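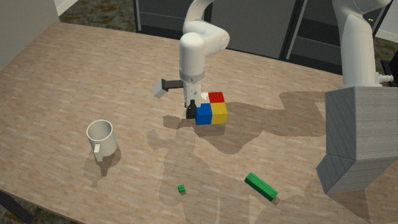 Vimska 공개 시연 참관 후기: 양팔 조작 시뮬레이터로서의 평가

3월에 열린 Dronetti 오픈데이에 다녀왔다. 목적은 하나였다. 현재 쓰고 있는 사내 시뮬레이션 환경을 Vimska로 교체할 만한지 판단하는 것. 행사는 금요일 오후 1시에 시작했고, 전체 소개 30분, 시연 90분, 참가자 직접 조작 60분 순서로 진행됐다. 소개 시간의 내용은 홈페이지에 있는 것과 거의 같으므로 생략한다. 이 글은 시연과 직접 조작에서 확인한 사항만 다룬다.

평가 환경

행사장에 준비된 워크스테이션에는 Vimska 본체와 조작 과제 모음인 Roy가 함께 설치되어 있었다. 원격 조작 입력 장치는 Zuder 제품이었고 참가자 두 명당 한 대씩 배정됐다. 설정 파일은 열람과 수정이 모두 가능했으나 외부로 반출할 수는 없었다. 따라서 아래 내용은 현장에서 적은 메모를 근거로 한다. 개인 장비에서 재현한 결과는 포함되어 있지 않다.

Vimska는 라이선스 없이 실행하면 장면 뷰어로만 동작한다. 물리 계산과 기록 기능은 정식 또는 평가용 라이선스가 있어야 열린다. 행사장 장비는 모두 정식 라이선스였다.

과제 구성

Roy에 들어 있는 기본 과제는 178개다. 과제마다 장면 파일, 초기 상태 분포, 성공 판정 함수가 한 벌로 묶여 있다. 시연에 주로 쓰인 것은 블록 과제군으로, 나뭇결 상판의 테이블에 흰색 로봇 팔 두 대를 두고 돌기가 있는 장난감 블록을 다룬다. 파랑, 노랑, 빨강, 흰색 블록 네 개가 2×2에 가깝게 붙어 있고, 떨어진 자리에 작은 초록 큐브와 긴 초록 블록이 놓인다. 흰색 머그도 하나 있는데 이 과제군의 성공 판정에는 들어가지 않는다. 판정에 쓰이지 않는 물체도 충돌 계산에는 포함되며, 설정에서 끌 수 있다.

블록이 밀착된 상태에서 시작한다는 점은 평가용 과제로서 적절하다. 물체 사이에 간격이 넉넉하면 어지간한 그리퍼 제어기는 다 통과한다. 밀착 배치에서는 손가락이 들어갈 면을 고르는 단계에서 이미 차이가 난다. 평행 그리퍼로는 바깥쪽 면부터 접근하거나 먼저 밀어서 틈을 만들어야 한다. 시연자는 후자를 택했고, 두 번째 시도에서 블록 하나를 분리했다. 첫 시도에서는 옆 블록이 함께 딸려 올라왔다.

접촉 계산

가장 오래 확인한 부분이다. 기본 적분 간격에서 블록 네 개를 붙여 놓고 그대로 두었을 때 눈에 띄는 떨림이나 미끄러짐은 없었다. 기존 환경에서는 같은 조건에서 몇 초 안에 블록 사이가 벌어지기 때문에 이 점은 분명한 개선이다.

블록의 돌기는 시각 메시에만 있고 충돌 형상에는 없다. 기본 충돌 형상은 직육면체다. 현장 엔지니어에게 물어보니 돌기까지 포함한 충돌 형상도 별도로 제공하며 과제 설정에서 바꿀 수 있다고 했다. 직접 바꿔서 실행해 보았다. 결과는 다음과 같다.

직육면체 충돌 형상: 실시간 대비 속도 유지, 적층 시 블록이 돌기 높이만큼 파고들어 보임.
돌기 포함 충돌 형상: 속도가 눈에 띄게 저하됨, 적층 외관은 정상, 끼움 동작은 불안정.

끼움 동작이 불안정하다는 것은 블록을 위에서 눌렀을 때 체결되지 않고 한쪽이 들리는 경우가 잦았다는 뜻이다. 체결력을 모델링하는 항목은 설정 파일에서 찾지 못했다. 조립 과제를 학습시킬 계획이라면 현재 버전은 권하기 어렵다. 집기, 밀기, 재배치 정도라면 직육면체 형상으로 충분하다.

그리퍼 손가락 패드의 마찰은 단일 계수로 처리된다. 방향별 마찰은 지원하지 않는다. 패드가 블록 모서리에 걸렸을 때 회전이 과하게 억제되는 현상이 있었고, 비틀림 마찰 값을 낮추면 줄어들었다. 기본값이 높게 잡혀 있는 것으로 판단한다.

렌더링

그림자는 부드러운 편이고 로봇 본체와 블록의 접지감도 무난하다. 흰색 링크의 음영이 뭉개지지 않아 관절 자세를 눈으로 읽기 쉽다. 테이블 뒤쪽에는 짙은 회색 수납장이, 바닥에는 얼룩무늬가 있는 카펫 질감이 들어가 있다. 빈 격자 바닥만 나오는 환경에 비하면 시각 정책 학습에 쓸 만한 배경이다. 다만 배경의 종류가 적다. Roy에 포함된 배경은 여섯 가지이고, 그중 두 가지는 수납장 배치만 다르다.

조명 무작위화는 광원의 위치, 세기, 색온도 세 항목을 지원한다. 그림자가 작업 영역을 크게 덮는 조건도 만들 수 있다. 로봇 팔 그림자 속에 작은 초록 큐브가 들어가는 장면은 색상 기반 검출기를 시험하기에 좋았다. 참가자 한 명이 가져온 검출기는 긴 블록은 안정적으로 잡았으나 작은 큐브에서 검출이 끊겼다. 시뮬레이터의 결함은 아니고, 오히려 이런 조건을 설정 두 줄로 만들 수 있다는 점을 장점으로 적어 둔다.

재질 편집기는 미완성에 가깝다. 상판의 질감을 바꾸려면 편집기를 닫고 장면을 다시 불러와야 한다. 거칠기 값은 즉시 반영되지만 텍스처 교체는 반영되지 않는다. 이 동작은 문서에 적혀 있지 않다.

양팔 제어

두 팔은 독립 제어와 동기 제어를 모두 지원한다. 독립 제어에서는 한쪽 팔을 대기 자세로 고정하고 다른 팔만 조작할 수 있다. 대기 중인 팔도 충돌 대상으로는 살아 있어서, 작업 중인 팔이 지나치게 접근하면 경고가 나온다. 경고 거리는 팔 단위로만 지정된다. 링크 단위로 지정할 수 없기 때문에 손목 근처에 맞추면 상완부에서 불필요한 경고가 발생한다.

동기 제어의 시간 정렬은 양호했다. 기록 파일을 열어 두 팔의 타임스탬프를 비교했을 때 어긋난 프레임은 발견하지 못했다. 행사용으로 제공된 기록 묶음은 3,804개 에피소드로 구성되어 있었는데, 전수 확인은 하지 않았고 앞에서부터 37개를 열어 보았다. 그중 두 개는 성공으로 표시되어 있으나 마지막 프레임에서 그리퍼가 블록을 놓지 않은 상태였다. 성공 판정 함수가 물체의 위치만 보고 파지 해제 여부를 보지 않는 것이 원인이다. 판정 함수는 파이썬으로 작성되어 있어 조건 하나를 추가하면 해결된다. 그래도 기본 제공 데이터라면 배포 전에 걸러졌어야 한다.

원격 조작

Zuder 입력 장치는 Vimska와의 연결이 간단했다. 연결 후 별도 보정 없이 동작했고, 자유도 매핑도 화면에서 확인할 수 있다. 지연은 체감상 문제가 되지 않는 수준이었다. 측정 도구를 지참하지 않아 수치는 제시하지 않는다.

불편한 점은 두 가지다. 첫째, 위치 배율이 전역으로 적용된다. 멀리 이동할 때와 블록 옆면에 손가락을 맞출 때 필요한 배율이 다른데, 전환하려면 메뉴로 들어가야 한다. 단축키 할당은 가능하지만 기본으로는 비어 있다. 둘째, 그리퍼 개폐가 이진 입력이다. 밀착된 블록 사이에서는 손가락을 조금만 벌려야 할 때가 많은데, 완전히 열리면서 옆 블록을 쳐 내는 일이 반복됐다. 연속 입력은 다음 버전에 넣을 예정이라는 답을 들었다. 시기는 듣지 못했다.

직접 조작 시간에 블록 분리 과제를 열두 번 시도해 일곱 번 성공했다. 실패 다섯 번 중 네 번이 위에 적은 개폐 문제였다. 나머지 한 번은 조작 실수다.

병렬 실행

시연자는 동일 장면 100개를 한 장비에서 병렬로 실행했다. 렌더링을 끈 상태였고 물리 계산만 돌아갔다. 렌더링을 켠 병렬 실행도 보여 달라고 요청했으나 행사장 장비의 메모리로는 어렵다는 답이 돌아왔다. 시각 정책을 학습시키려는 입장에서는 이쪽이 더 중요한 항목이다. 도입 전에 반드시 자체 장비로 확인해야 한다.

장면 초기화 속도는 빠르다. 초기 상태 분포에서 새로 추출해도 체감되는 대기가 없었다. 다만 난수 시드를 고정해도 병렬 실행 개수를 바꾸면 초기 배치가 달라진다. 시드가 장면별로 관리되지 않고 전체에서 순차적으로 소모되는 구조로 보인다. 재현성이 필요한 실험에서는 초기 상태를 파일로 저장해 두고 불러오는 방식을 써야 한다.

문서와 지원

API 문서는 함수 목록 위주이고 예제가 부족하다. 설정 항목 중 일부는 이름만 있고 단위가 없다. 감쇠 계수의 단위를 확인하려고 소스 주석까지 찾아봐야 했다. 한국어 문서는 설치 안내까지만 제공된다.

현장 엔지니어의 답변은 정확했다. 모르는 항목은 모른다고 답했고, 확인이 필요한 질문 세 건은 메일로 회신을 약속했다. 이 글을 쓰는 시점에 두 건의 회신을 받았다. 비틀림 마찰 기본값은 수정 대상으로 등록됐고, 링크 단위 경고 거리는 계획에 없다고 한다.

오픈데이 운영

시연 화면은 크기가 충분했고 뒷자리에서도 설정 값이 읽혔다. 반면 질의응답이 직접 조작 시간과 겹쳐서, 질문을 하려면 장비 앞을 비워야 했다. 장비 한 대를 두 명이 쓰는 구성에서 실제 조작 시간은 1인당 30분이 채 되지 않는다. 장면 파일을 직접 고쳐 볼 생각이라면 바꾸고 싶은 항목을 미리 적어 가는 편이 낫다. 주차는 건물 뒤편이고 입차 등록이 필요하다.

판단

밀착 물체의 접촉 안정성, 양팔 기록의 시간 정렬, 조명 무작위화는 현재 환경보다 낫다. 끼움 동작, 그리퍼 연속 입력, 시드 관리는 부족하다. 우리 쪽에서는 재배치 과제에 한해 평가 라이선스를 신청하기로 했고, 조립 과제는 기존 환경에 그대로 둔다. 렌더링을 포함한 병렬 실행 결과는 자체 장비에서 측정한 뒤 별도 글로 올릴 예정이다. 남은 한 건의 회신은 돌기 포함 충돌 형상의 권장 적분 간격에 관한 것으로, 받는 대로 접촉 계산 항목에 덧붙이겠다.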